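Render notebook, 23 May 2018
Layered material conversion, Junamine library into the Mukell renderer

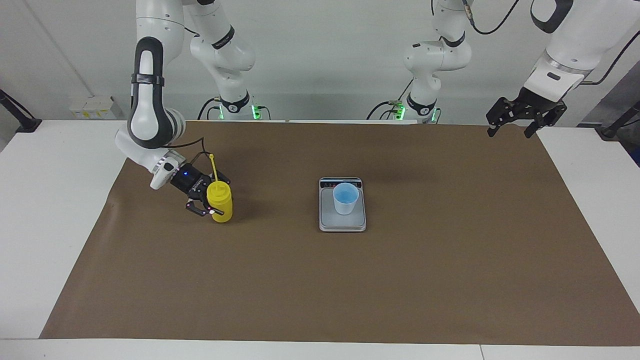 Carrying on from the last entry. The converter now reads the whole Junamine material library without stopping. 217 materials in, 217 out, no parse errors. That only says the files are legal. It says little about whether they look right, so today went on comparing renders.

Setup: the standard shader ball, one area light, one dome light with the gray overcast map. 500 samples per pixel, clamping off, denoiser off. Reference frames come from the old renderer at the same resolution, saved as half-float EXR in scene-linear. Difference images are absolute difference, multiplied by 4 for viewing only. Do not measure anything from the multiplied ones.

Pass: 167 materials match closely enough that I would not touch them. These are mostly plain diffuse, rough plastic, and the single-layer metals.

Of the rest, 40 share one fault. The other ten are a mixed bag, see the end.

The shared fault

All 40 have a dielectric coat over a colored base. In Mukell the base comes out too bright under the coat, worst at grazing angles. I first suspected the Fresnel curve, but plotting the coat alone against a black base gives the same curve in both renderers. So the coat reflects the right amount. The base is not being reduced to pay for it.

Went through the generated code. The converter writes the two layers as a plain add when the coat weight comes from a texture, and as a proper layer node when the weight is a constant. The branch was put in early on when the layer node only took a float, and it stayed there after the node was extended. Took the branch out and regenerated.

Result: white furnace test now stays at or below 1.0 everywhere on the ball. Before the change it went over at the rim. Coated materials agree with the reference except for a thin line at the silhouette, which I put down to different filter widths. Mukell defaults to Blackman-Harris, the old one was set to a box. Not chasing that.

Side effect: render time on the coated set went up a little. Expected, the layer node evaluates the coat twice. Could be cached.

Roughness

Note for anyone editing the presets by hand. The old renderer squares the roughness value internally, and so does Mukell, but the Siriwan import plug-in squares it as well before passing it on. Anything that went through Siriwan is therefore squared twice and looks too shiny. The converter bypasses the plug-in and is not affected. The Fostudville lobby scene was brought in through the plug-in and is affected, all of it. Taking the square root of every roughness value in that scene fixes the constants. Textured roughness needs a gamma node with 0.5 as the exponent - check the direction, the node in the UI is labeled the other way round from the one in the script interface.

Color space

Roughness, bump and weight maps have to be tagged raw. The converter was leaving the tag blank, and blank means "guess from bit depth" in Mukell. 8-bit files were being read as sRGB. Now writes the tag explicitly. Albedo maps are still tagged sRGB, unchanged.

The odd ten

Car paint with flakes: flake scale is in object units in one renderer and world units in the other. No automatic fix, needs the object scale at conversion time.
Velvet types: no sheen lobe equivalent. Closest approximation is poor.
Thin glass: refracts when it should not. The thin-walled flag is dropped somewhere between the parser and the writer. Probably easy.
Brushed metals: anisotropy rotated by a quarter turn. Tangent convention. Adding 0.25 to the rotation looks right on the ball, have not tried it on anything with real UVs.

To do

Thin-walled flag.
Brushed metal on the Fostudville door handles, with proper UVs.
Rerun the full set with matching box filter, overnight, and keep the EXRs this time.
Ask whether the velvet materials are used in any live scene. If not, leave them out of the release.

Converter changes are committed on the layering branch, not merged. The old output is still in the previous folder with its original names, so make sure the search path points to the new one before comparing.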